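NOTICE OF CONTINUED SUPPLY

The Fuldale Carton and Paper Works wishes to inform its customers that Order 158, for printed folding cartons, remains open. The order was placed by the Thevar Salt Company of Kirkport in the lifetime of its founder. It has been filled every May by the same press, on the same gray board, and the terms have not been revised.

Miss Annapurna Chacko assumed charge of the order desk on a Monday. Among the papers handed to her was a letter from the Kirkport harbor office, stating that the Thevar Salt Company had ceased trading and that its warehouse was let to a dealer in rope. The letter was four years old. It had been stamped, initialed and filed.

Miss Chacko brought the matter to the works manager, Mrs. Yamuna Thomas, at the hour set aside for such questions.

"We have shipped 3630 cartons each year to a company that does not exist," said Miss Chacko.

"The account is paid," said Mrs. Thomas. 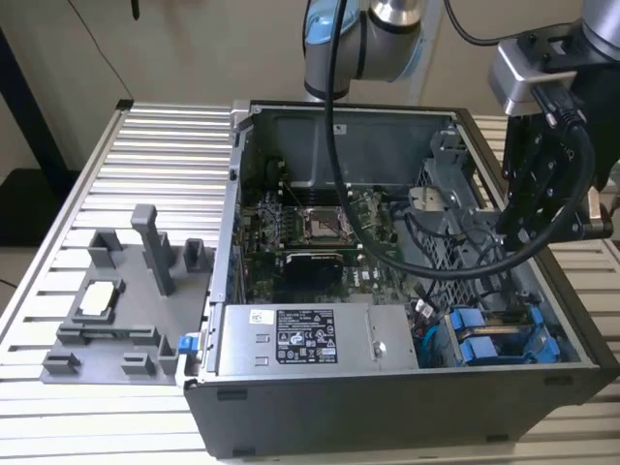 Miss Chacko had examined the ledger and was obliged to agree. Payment arrived within 3 days of each delivery, by postal order, from the town of Ondholm. No name was given. The sum was always correct, including the surcharge for moisture-resistant lining, which had been raised twice.

It was decided that Miss Chacko should travel with the next consignment. She was issued a rail ticket, a meal allowance and a letter of introduction addressed to the occupant. The cartons were packed flat in bundles of 400, with the remainder in a short bundle tied in green string, as the order specified.

At Kirkport the rope dealer signed for the goods without reading the slip. He explained that a cart came for them in the evening. He had never thought it his place to ask.

The cart came at twenty past six. It was driven by an elderly woman who inspected the corners of the top bundle, ran her thumb along the crease and found it satisfactory. Miss Chacko presented the letter of introduction. The woman read it under the lamp and put it in her coat.

"I folded these for him for thirty-one years," she said. "He filled them and I folded them. There is no salt now."

"May I ask, madam, to what use they are put?"

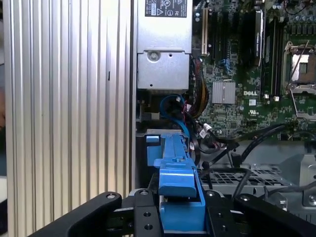
"I fold them," said the woman. "In the winter, when the evenings are long. Then the school at Ondholm has them for seeds and buttons and whatever a school has. They are very good cartons. I would not want the press to forget how."

Miss Chacko helped to load the short bundle and returned by the late train. Her report, which may be consulted at the order desk, runs to a single page. Under the heading "Nature of Customer's Business" she entered the word "Packing." Under "Recommended Action" she wrote that the lining surcharge should be withdrawn.

Mrs. Thomas approved the report the following morning. She asked whether the customer had expressed any complaint as to quality, and was told that the glue on the end flap could be a little stronger. The glue has been changed.

Contact the Order Desk | Copyright Fuldale Carton and Paper Works | Back to top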